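Showing is a skill, and we should pay for it

By Danica Perić

When people ask what I do, I say I teach robots to tidy tables. It gets a laugh, and then comes the question of what the teaching consists of. The answer disappoints them. I hold a pair of handles, the arms on the other side of the room follow my hands, and I move a thing from one place to another. Then I do it again. On a good day at the Larnby site we record 421 of these between two of us, and the people upstairs train on them overnight.

My argument is simple. The trade talks a great deal about how many demonstrations it has and very little about who gave them or how well. I think that is a mistake, and an expensive one.

Last January our group was asked to send 2,000 recordings to the Leresbridge office. We had 400. The quick way to close the gap was to bring in temporary staff, give each of them a morning with the handles and set them going. That is what we did. The new people were willing and careful, and most of what they recorded ended with the object where it should be. By the count on the spreadsheet, the job was done.

Vesna Milošević then sat down and watched a few hundred of them from start to finish. She found arms that hung in the air for four seconds while the operator made up his mind. She found fruit approached from the left, then the right, then the left again, and grippers closed twice because the first close did not feel like one. A robot trained on those files learns the waiting along with the work. It has no way to tell that the pause over the bowl was only a person wondering what was for lunch.

Bartosz Krajewska, who ran the training side then, took the view that volume would wash this out. Give the model enough and the hesitations average away. I have some sympathy with him. Nobody's hands are perfect, mine included, and a model that has seen only one tidy way of doing a thing is lost when the bottle rolls. A certain amount of mess is worth having. But there is a difference between recording a recovery from a slip and recording a person who has not yet learnt the handles, and we were filing both under the same heading.

The handles do take learning. Our set, the Heo, gives you almost no feeling of weight. With your own hand you know you have hold of a soft thing well before you could say how. Through the handles you have to see it, and the view is often blocked by the very gripper you are moving. Kalliopi Vasić, the best operator I have worked with, came to us from a glove factory. She told me it was a month before she stopped looking at her own hands. After that her recordings were short and even, and she could be given work with things that squash or slide.
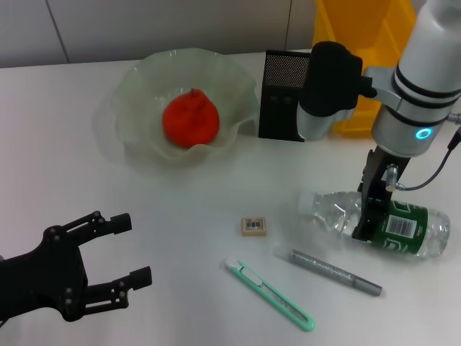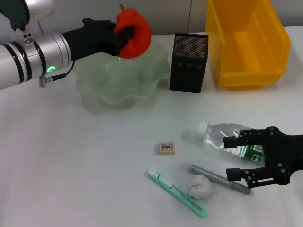 Larnby, 2020-02-11

Soft fruit and a ruffled bowl, or a water bottle lying on its side, would not trouble a child of three. Through a pair of grippers each one is a decision. How far do you open? Where on the bottle do you close? Do you leave the other arm where it is, or bring it over early and risk the knife and the pen? An experienced operator settles these before moving, and that is what we ought to be buying.

At present we pay by the recording. My sister Selma does piecework in Clomthorpe and saw the trouble at once – you get what you count. I would pay operators by the hour, give them a full month of practice before a single file is kept, and let them throw away their own bad takes without having to explain it. I would also put the operator's name in the notes that go with each batch, so that whoever trains on it can come and ask why a thing was done that way.

The cost is slower growth, and the spreadsheet will look worse for a while. I have put this to the Leresbridge office in writing and am waiting for their reply.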